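Search notebook Go

Print | E-mail

Tuesday, October
Profile records, duplicates and channel names

Started at the point where the last entry stopped. The Geltia export is in the shared folder and opens without errors now. It has 1406 creator profiles in it, which matches the number on the Geltia side. The earlier export was short because the channel name field was being read as a number whenever a channel had only digits in its name. I set the field to text on import and left a note in the header row.

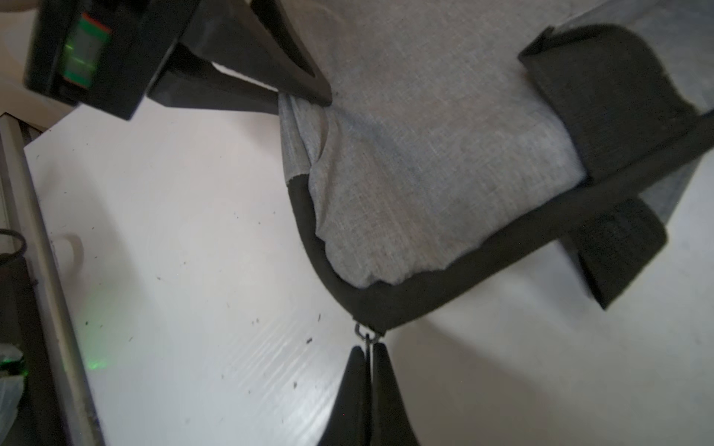 Dorit Pelham
Profile records and metadata

The main job for the day was duplicates. A creator who runs a comedy channel and a second gaming channel often ends up with two profiles, one under each channel name, and the two disagree. One will have a hometown and no birthday. The other has a birthday copied from a fan page and a different spelling of the first name. Our rule so far has been to keep the older record and paste in whatever is missing. I don't think the rule is good enough. The older record is often the one with the worst sources.

I pulled a sample of 20 pairs and read both sides. In most of them the newer record had a link to the creator's own video or about page, and the older one had a link to another profile site that gave no source at all. In 8 pairs the two records were for different people who happened to use the same handle at different times. Those must not be merged. Cunavgate flagged them as certain matches, so its match score can't be used alone when the handle is the only thing in common.

Change made in Cunavgate: handle match now has to be backed up by one other field, either the channel ID or the join month. Display name does not count, people change it too often. Ran it again on the sample and the wrong pairs dropped out. One good pair dropped out too, a puppet channel whose second account has a hidden join date. Merged that by hand.

Then the Makley records. Makley is the sketch channel with rotating presenters, and it has been a nuisance from the start because the profile form expects one person with one age. Somebody had filled in the age of the first presenter, and the site was showing it under the channel logo as if the channel were a person. I cleared it. For group channels we should have the age, height and relationship fields switched off entirely. Asked for a "group" tick box in Geltia. Until it exists, put GROUP in the notes field in capitals so it can be searched.

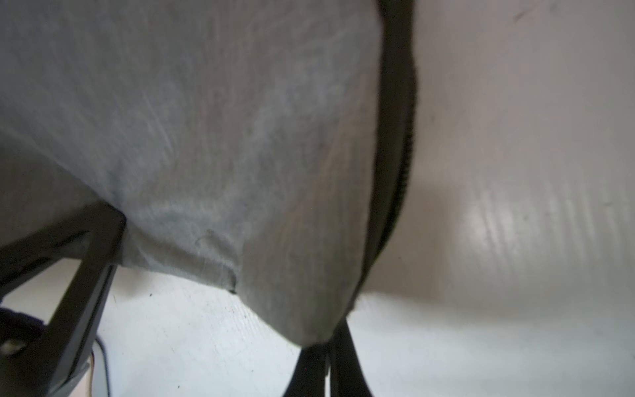 Notebook 8, page 40

Feuds and collaborations. The free text section called "Rivals and friends" is the part readers click on and also the part we get the most complaints about. I went through the Bhardwaj batch, the profiles that came in with the old Bhardwaj fan site when it shut down. The tone is all over the place. Some entries read like they were written by the creator's best friend, others by somebody in the comment section at two in the morning. A typical one says two creators "hate each other" and the source is a joke video where they are both laughing at the end.

Wording to use from now on:

"has made videos about" when one creator talks about another
"has appeared with" when both are in the same upload
"has said that they are friends" only with a link and a time in the video

Take out "is dating," "is hated by" and "destroyed" unless it's in the title of a video, and then put it in quotation marks with the title. I changed the ones I could check. The rest are set to hidden and will stay that way until the videos have been watched. A few of the videos are gone. For those, remove the line and write "source removed" in the change log, so it doesn't get put back from an old copy.

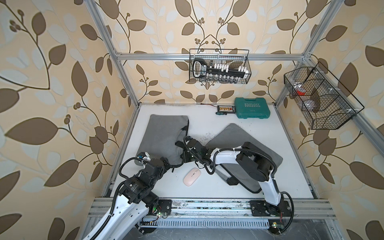 Leaf-print panels and aluminum posts

Subscriber counts. We are still storing these as typed in, with K and M after the number, and the sort order is nonsense as a result. A channel with 900K comes out above one with 2M. Wrote a small conversion that turns them into plain numbers and keeps the original text in a second column. It trips on counts typed with a comma for the decimal point. I fixed those in the sheet and did not build it into the conversion, so whoever does the next batch should look for them first.

The count also needs a month next to it. A number without a date makes the profile look wrong the moment the channel grows. Put October on the ones I touched. Older ones get "not dated" until they come up for review.

Contact details. Only business addresses that the creator has put on their own channel page. I found phone numbers in the Bhardwaj batch and deleted every one. They came from nowhere that I could find, and even a correct one has no place on a public profile. The old backup still has them in it. It needs to be cleaned or thrown out, and I'd go for throwing it out. 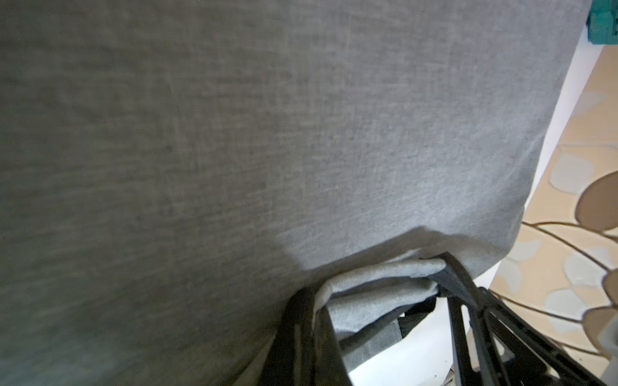
Gray weave, close up

Real names: left alone for now. Several profiles give a full legal name for creators who only use a nickname on camera. I want a written rule before changing anything, otherwise we'll be switching them back and forth every month. My own view is nickname only, unless the creator has used the full name in a video or on their page.

To do:
- rerun Cunavgate on the full export with the new setting, overnight
- check the log for handle-only matches that were merged under the old rule
- finish the Makley presenters as separate records, linked to the channel
- ask Geltia again about the group tick box
- old backup, see above

Left the export open on the shared machine at 5:15, please don't save over it.

Print | E-mail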